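Fitting out a play kitchen on a small counter

These notes cover a play kitchen for children from three upwards, set up along one short wall. Ours is at the playgroup in Riihimäki, but the same steps will do for a bedroom or a landing.

Start with the height. Stand the child at the counter and check that the elbows are level with the top or slightly above it. Fix the unit to the wall before anything goes on it.

Next, mark where the hob goes. Keep it to one end, so there is a clear stretch for chopping and serving. A printed hob with a bold red ring is easier for small children to understand than one with plain outlines. Put the pan on the ring and slide it about – it should sit flat and not catch on an edge.

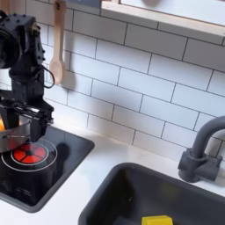 Hang the spoons and ladles on the wall beside the hob, low enough to reach without climbing. Screw-in hooks hold better than the sticky kind. Sirkka Sjöberg leaves a hand's width between hooks, and I would do the same.

Real pans are fine if they are small and light. Check the rim with your thumb for sharp spots. Play food should be too big to swallow, and bright colours are quicker to find at tidying time.

Wipe everything with warm soapy water once a week and dry the pans before putting them back. Check the hooks and wall fixings again in June.

Tiina Kokkonen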